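Skiredwood Community Choir: we need tenors, basses and anyone who can play a piano with cold fingers

Right, so the short version is that our summer concert is in June, we have a lovely big programme, and we have far too many sopranos and hardly anybody underneath them. I love sopranos (I am one!) but there is only so much a choir can do when the bottom half of the chord is missing. If you have a lowish voice, or you suspect you might, please read on.

We sing in the old school hall in Skiredwood, the one behind the bakery with the green door, and we start at half past seven in the evening. There's a tea break in the middle that is supposed to last 10 minutes and never has. We finish at half past nine and a few of us wander over to the Grostela afterwards for a drink, but plenty of people go straight home to bed and that's completely fine too.

You do not need to read music. I say this every year and every year someone stands at the door looking terrified and asks me if they need to read music. I send out recordings of each part so you can learn by ear in the car or while you're doing the washing up. A good third of us learn that way, me included for the first couple of years, and I still write little arrows all over my copies to remind me when we go up.

There's no audition either. You come along, you sit next to somebody friendly, you try a line or two, and if it feels too high we shuffle you down a row.

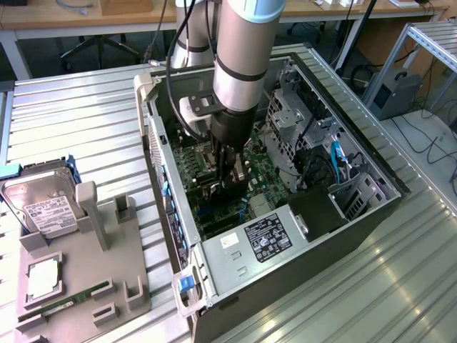
Posted by Yara Khoury in Join In, Choir News

So what are we singing? The first half is mostly folk songs, with some rounds and a sea song that gets faster and faster until we all fall over. The second half is the big one, a set of five songs called The Stostano Letters, which I heard a choir do in a freezing church two winters ago and have been nagging everyone about ever since. It's in four parts all the way through and the third song opens with the basses completely on their own for eight bars. We currently have 2 basses. They are very brave and they are very tired, and one of them will be away for a good part of the spring.

Then there's the piano. Our accompanist is moving up north after Easter and we're going to miss her horribly, so I'm looking for someone who can take over for rehearsals and the concert itself. You'd need to be comfortable following a conductor and happy to bash out one part at a time, over and over, while the altos argue about a B flat. The piano is an upright Oltmanns, a bit stiff at the top end but it was tuned in the autumn and it has a nice warm sound. There is a fee for this one, paid per rehearsal with a bit more for the concert, so do ask me about it. The hall heating takes a while to get going, hence the cold fingers. Fingerless gloves are allowed.

Singers pay by the term, and you can come to your first two evenings free to see how you like us. If money is tight then have a quiet word with me and we'll sort something out, no forms. Music is lent to you, but pencil only please!!

The hall is on the flat with a ramp at the side entrance, and there's parking in the yard if you don't mind being blocked in until we finish. The 386 bus stops at the end of the lane. Under-16s are welcome with a grown-up who is also singing.

If you fancy it, use the contact form on this site or just turn up a bit before we start and ask for Yara. Tell me roughly how low you can go, or don't, and we'll find out together. Altos, I can squeeze in a few of you as well. Sopranos, I'm so sorry, there's a waiting list, but do put your name down as people move about more than you'd think.

Bring a bottle of water and a pencil.

Yara x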